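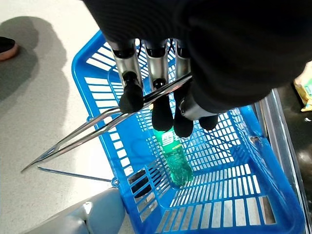 分类:器具巡检 / 购物篮与夹具

门店:Mösli 生活超市 Nadside 店
表单编号:261
检查日期:2019年3月10日

一、塑料购物篮(蓝色)
1. 篮口边沿:无开裂、无毛刺。合格。备注:手摸一周,圆边转角处重点检查。
2. 侧壁格孔:无断筋。在架26只,其中1只断筋,已撤下。
3. 篮底长条孔:无残留标签、纸屑。不合格。备注:近6号收银台一摞有胶痕,用温水加中性清洁剂擦洗,禁用钢丝球。
4. 提手转轴:活动顺畅,不夹手。合格。
5. 叠放高度:不超过13只。合格。

二、不锈钢食品夹
1. 两臂对齐,闭合后尖端无错位。合格。
2. 臂面压痕处无积垢。待复查。备注:折痕内易留油脂,清洗时顺长度方向刷。
3. 尖端无卷边。合格。备注:尖头夹不得直接放入购物篮,尖端可从格孔穿出,存在划伤风险。
4. 取用后放回夹具架,不得搁在篮沿上。口头提醒一次。

三、篮内遗留物
1. 收篮时逐只查看篮底。瓶装商品(含绿色塑料瓶)取出后核对瓶盖是否拧紧,瓶身有无渗漏。
2. 瓶盖松动或标签缺失的,不得回架,按报损处理。
3. 玻璃瓶与塑料瓶分开暂存。

四、周边地面
1. 篮架周围无积水、无散落夹具。合格。
2. 防滑垫边角无翘起。不合格。备注:左侧一角翘起近6厘米,已临时压平,报修单已交。

五、整改
一之3:当日闭店前完成。
二之2:下一班次复查,结果填入本表背面。
四之2:4月例检前更换防滑垫,更换前每班查看一次。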